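Etaneck Yellow Cloth, pack of 2

Sold by Ivemcombe Household and Workroom Supplies
Page updated Jun 5, 2019

We have stocked the Etaneck yellow cloth for longer than almost anything else on our shelves, and it's still the one we reach for ourselves when the kettle has been splashed or the tap in the shop kitchen has gone dull. It is a plain thing, a yellow rectangle for wiping and buffing, and I always feel a bit silly writing a whole page about it. But people do ring up and ask (how big is it, can it go in with the towels, will it mark my new tap) so I've tried to put everything down in one place, with apologies to those of you who only wanted the size. It's 26 cm along the short side.

The colour is the first thing customers mention. We had a spell of selling a grey one as well, a perfectly good cloth, and it spent its life getting lost under benches and at the bottom of buckets. The yellow is easy to spot on a pale floor, which matters more than you might think if you are tidying a large room and have put your cloth down somewhere.

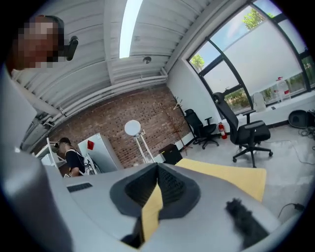 The yellow cloth spread out on a pale floor, one strip gathered up.

It folds small and opens out wide, and most of the jobs you'll do with it use one or the other. For a worktop or a table, leave it open and flat under your palm. For narrow places, gather a corner or an edge into a strip and pull it through, back and forth, the way you would dry between the prongs of a fork. I do the runners of my kitchen drawers like that, and the gap behind the bread bin, and (once a year, when I'm feeling virtuous) the bars of the oven shelf.

What it's good for

Taps and other bright metal, first and foremost. Also glazed tiles, painted shelves, sealed wooden tables, window sills, the outsides of appliances, and mirrors if you go over them a second time with a dry one. It does a decent job on spectacles in an emergency, though your optician would prefer you didn't.

What we'd keep it away from

Waxed furniture, unless you enjoy waxing it again. Hot hobs. Anything with bleach on it, as the yellow will go patchy in no time. And please don't use the same cloth for the floor and the table. They come in a pack of two, and plenty of our customers sew a little tag on one so that they know which is which.

Using it on a tap

Since taps are what most people buy it for, here is how we do ours. Rinse the cloth in warm water and wring it out well. Start where the spout comes out of the base and work along the curve towards the end, holding the cloth right round the metal so the underside gets done too — the underside is always where the chalk is. Then the handle, all the way round. Then the base, where it meets the surface, and for that the gathered edge is best. Finish with the second cloth, dry, in small circles, and stop when you can see the window in it.

If you have hard water you may find a crust at the base that a damp cloth won't shift. Soak a corner in white vinegar, lay it over the crust for a few minutes and have a cup of tea. Wipe, rinse properly, dry. Check the tap maker's advice first if yours has a coloured or brushed finish, because vinegar isn't kind to all of them.

Taps with more than one thing to turn take a bit longer. A slim handle wants a strip of cloth wrapped round it and a rounded knob wants the flat of the cloth cupped over the top, and they each gather fingerprints in their own fashion. Any smooth dome of metal shows every single one!

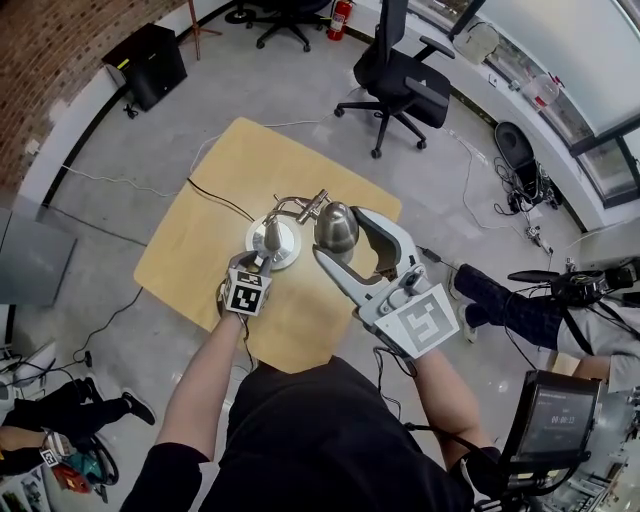 Chrome tap on a light wooden tabletop, with its curved spout, small cylindrical handle and domed knob.

If your tap stands on wood, wring the cloth out harder than you think you need to and dry round the base as you go. Water left sitting in a ring round the foot of a tap will find its way into the grain sooner or later. A sealed top is more forgiving, but I'd still do it.

Washing

Machine wash at 40 with whatever else is going in, though the first wash is better done on its own as the yellow can run a little. No fabric softener, please. It leaves a film, and then you'll be polishing your tap with conditioner and wondering why it smears. Hang to dry or tumble on low. Don't iron it, there's no need, and I say that as someone who irons tea towels.

Etaneck tell us to expect 500 washes from each cloth. I haven't counted mine, but the pair under my sink has been there for years and has only gone soft at the edges. When they do get past polishing they make very good shoe cloths.

Ordering

Packs of two are kept in stock and go out by ordinary post. They'll fit through a letterbox, so you needn't wait in. If you look after a school, a workshop, a village hall or anywhere else with a great many taps, we also do a trade carton, loose and without the card sleeves. We had nearly 1,000 cloths come in with the last delivery, and the next is due in July, so there should be no shortage in between.

Please note that the sleeve has changed. Older packs have a blue band and newer ones a white band, and we are sending out whichever comes to hand. The cloth inside is the same.

Returns are simple. If you don't get on with it, send it back unwashed with your order slip and we'll refund you. If you've washed it and still don't get on with it, write and tell me what happened, as I'd like to know.

You may also want

The Okideo drying rail, which hooks over a cupboard door and holds both cloths side by side without them touching.

The Baranauskienė tap brush, a narrow brush with a bent head for the back of the spout. It is fiddly to hold at first but very good once you have the knack of it.

A refill bottle of white vinegar, unscented. We've tried the lemon one and went back to plain.

Questions about the cloth, or about trade cartons, are best sent through the contact form marked for Ülle Paju. I answer them in the mornings, usually with a tap dripping somewhere behind me.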